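Dadomico Home
Mon 21 November

Spent the weekend sorting out the kitchen counter. Posting the whole thing as a thread because a few people asked how we ended up with the layout we have now.

Background: we moved in April. The counter was the one part of the kitchen I liked from the start. White marble, gray veins, a dark tile backsplash behind it. By June you could hardly see any of it.

The rule I set this time was simple. If we use it at breakfast, it can stay out. If we don't, it goes in a cabinet or it goes out of the house.

First job was taking everything off and wiping down. Give yourself 60 minutes for that. It took us longer, but we also stopped for lunch.

Things that left the counter for good: the blender, the knife block, a paper towel stand from Hilska that never stood straight, and 2 mugs full of pens. The pens were mostly dry.

The toaster oven and the toaster both stayed. I know a lot of people say pick one. We tried that in the old apartment and it didn't work for us. The oven is slow with bread and the toaster can't do leftovers.

They sit close together on the left now, by the outlet. Before this the toaster cord ran along the front of the counter and caught on everything.

The dish towel lives folded on top of the toaster oven when the oven is off and cool. It comes off before anybody turns it on. I had a hook for it on the side of the fridge and we never used the hook.

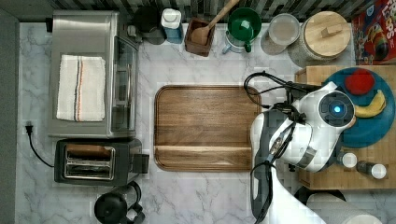 Cutting boards were the harder question. I wanted them upright against the tile. In practice they slid down every time somebody reached past them. So the dark one lies flat in the middle, and that's where the work gets done.

The dark one is from Orozco and it has a groove in it, so a tomato doesn't run all over the marble. I oil it when it starts to look pale. I don't keep a schedule for that.

The lighter butcher-block board stays on the right. It's more of a landing spot than a cutting board at this point. Plates go there on the way to the table — fruit too, most mornings.

Back row, against the tile: canisters, the wooden spoon in its little square holder, the glass container with the lid. All of it is stuff that gets picked up daily. I did think about matching jars and looked at a set of 6 from Fomska. Then I saw the price and kept what we had.

Cereal goes at the right end of the back row. It's supposed to be in the pantry. The kids get their own breakfast now, and the pantry shelf is too high for the younger one, who is 4. The box stays out.

A couple of replies already, so to answer: no, I don't put hot pans on the marble. There are trivets in the drawer under the toaster. And yes, it stains. Lemon juice and coffee are the worst for it. Wipe it right away and you'll be okay.

Coffee stays at the front left corner. I moved it three times on Saturday and it kept coming back there.

Next is the drawer with all the lids in it. I've been putting that one off. Will add to this thread when it's done, probably after the holiday.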